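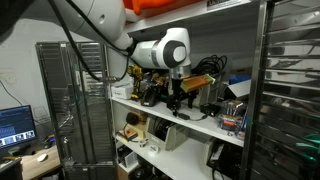
Search this site Enter keywords Go

Open day safety checklist, with comments
Robot picking demonstration, Sorkis workshop, Blackwood
Date of inspection: Sep 10, 2020

Scope: the demonstration bay and the visitor route to it. The supplier of the control software, Flovum, sent its own risk assessment in advance. It ran to 162 numbered lines and I read all of them. A good part was copied from a job in a different building, with a loading dock that Blackwood hasn't got. I have therefore used our own form and marked what I found on the morning, before the doors opened, and during the first two groups.

Marks: OK / ACTION / NOT SHOWN. The last one means I was told it was fine but did not see it done.

1. Visitor route and floor

1.1 Route marked from entrance to bay. OK. Tape is down and straight.

1.2 Route wide enough for a wheelchair. ACTION. Wide enough until the last corner, where the display stand for Zurodia had been put. Moved on request, then moved back by lunch. Please fix its position with tape.

1.3 Barrier between visitors and arm. ACTION. A rope on posts is a polite suggestion. It will not stop a child, and the invitation says families welcome. Use the solid panels from the store.

1.4 Number in the bay at one time. OK on paper. The limit is 6 visitors and the first group kept to it. The second did not, and the person on the door said it seemed unkind to split them up. The limit is there for a reason and should be on a sign.

2. The arm

2.1 Emergency stop within reach of the operator. OK. Pressed twice, arm stopped both times.

2.2 Second emergency stop on the visitor side. NOT SHOWN. There is a button. I was asked not to press it because restarting takes a while. I would like it pressed before the next open day, by somebody, with me standing there.

2.3 Speed limited for demonstration. NOT SHOWN. I was told it was set to the slow mode. It looked slow. A look is not a reading, and I would like the setting printed and clipped to this form.

2.4 Cable management on the arm. ACTION. A thick black cable hangs in a loop across the front of the arm and bends round the edge of the shelving below. I don't like a bend against an edge on something that moves. Fit a sleeve or a clip, and check the outer covering each morning.

2.5 Gripper clearance over the shelf. ACTION. The fingertips come down very nearly to the surface. The presenter said the software knows where the shelf is. I asked what happens if somebody leans on the shelf and shifts it, and was told nobody would lean on it. See 1.3.

2.6 Load dropped in test. OK. Nothing fell while I was there, though it was only asked to lift light things. The brochure claims 2000 picks without a fault. No log was offered and I have given it no weight.

3. The shelving

3.1 Unit fixed to wall or floor. ACTION. Could not find a fixing. The unit carries power tools and an arm is working inside it. Fix it.

3.2 Shelves tidy and not overloaded. ACTION. The shelf being worked on is crowded. There is a yellow and black cordless drill standing upright at the left end, next to a cardboard box, with another black power tool in front of it. Lay the drill down or take the battery out. An upright drill is easily knocked, and this one is in the reach of a machine whose whole job is to move things.

3.3 Loose leads. ACTION. A heap of coiled black cable at the back, and a power adapter near the front with its thin cord trailing over the shelf. If the fingers catch that cord, whatever is joined to it will follow. Take the adapter off the shelf altogether. The heap can stay if it is tied.

3.4 Items near the front edge. ACTION. The small yellow and orange box on the lower shelf is tilted on the edge. Push it back. The same goes for the tape, or whatever the white roll is.

3.5 Open equipment. ACTION. The beige housing on the lower shelf has its front open, with cabling and parts on view. Is it live? Three people gave me three answers. Close it, or unplug it and label it as unplugged.

3.6 Storage on top shelf. ACTION. Something orange up there, behind the arm. Whatever it is, it should not be above a working machine. Bring it down.

4. Around the bay

4.1 Cabinet doors closed. ACTION. The tall mesh door to the left of the shelving was standing open. It hides part of the wall and narrows the way to the desk. Close it and keep it closed.

4.2 Steel rack on the right. ACTION. It stands close in front of the shelving and overlaps the ends of the shelves, so anyone reaching for the clear plastic container has to reach round it. Move the rack or move the container.

4.3 Wall outlet and lead. ACTION. Thin black cable runs diagonally down the wall towards the desk. Clip it.

4.4 Operator's desk. OK. Screen on, mouse to hand, and no drinks allowed - this rule was kept, to my surprise.

5. What visitors were told

5.1 Safety talk given. OK for group one. Group two got half of it, the presenter being keen to reach the robot.

5.2 Claims made in the talk. Strictly outside the form, but the presenter told both groups that the arm "sees you and will always stop". I asked how this had been tested and was referred to Flovum. People who believe a machine will always stop will stand closer to it. Take the line out until there is a test sheet behind it.

6. Result

Not passed for the next open day in April as it stands. The items at 1.3, 2.2, 2.4, 3.1 and 3.3 must be closed first. The rest can be done on the morning by anyone with half an hour and a roll of tape.

I was asked whether the demonstration had impressed me. It picked things up off an untidy shelf. I would sooner see the shelf tidied.

Queries about this form: extension 2766. Keep the signed copy in the bay folder, with the speed setting attached when it arrives.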